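Do I Really Need a Soil Blend With a Name?

Posted 13th October

Every fall I get the same itch to fix my raised beds, and every fall somebody is ready to sell me the cure. This year it was Skokov, a bagged soil blend that my neighbor Olumide swears by. He put it in all of his beds last spring and told me his tomatoes doubled. Doubled from what, I asked. He didn't know. He hadn't weighed them the year before, and the year before was the one with the hail.

I'm not saying the stuff is bad. I bought three bags myself, so I'm as big a sucker as anyone. But I read the back of the bag in the parking lot and it was composted bark, peat, some perlite and a "mineral charge," which wasn't explained anywhere. I make something pretty close to that behind the shed, minus the charge.

So I'm doing a test. One bed gets the bagged blend, one gets my own compost, and one gets nothing but chopped leaves on top. Same garlic in each, a hardneck I've grown for five years and saved from my own heads. It goes in this month and I'll pull it next summer. 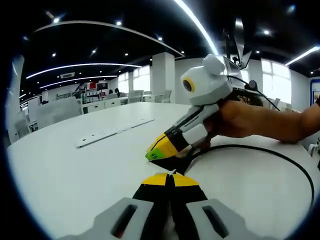 The leaf bed is the one I'm most curious about. Marietjie Maluleke, who had the plot next to mine back when I gardened at Erkcombe, never bought a bag of anything. She piled leaves on in fall, raked them back in spring and planted straight in. Her soil was black and full of worms. She also had a huge oak dropping free leaves on her and a lot more patience than I've got, so I can't swear it was the method.

There's the cost, too. Filling all my beds with the blend would run me nearly 700 dollars. That is a lot of garlic. I could buy garlic at the store until I'm old and still come out ahead, and I wouldn't have to haul any of it up the driveway.

Olumide says one season won't prove anything, and he's right, though I notice he was happy enough with one season when it went his way. The beds don't get the same sun either. The compost bed loses the light early because of the fence, and I'm not moving the fence.

I'll weigh everything at harvest on the kitchen scale and post the numbers, even if the bags win. If the ground hasn't frozen by December I'll put a second layer of leaves on the leaf bed. The leftover half bag of Skokov is going on the blueberries.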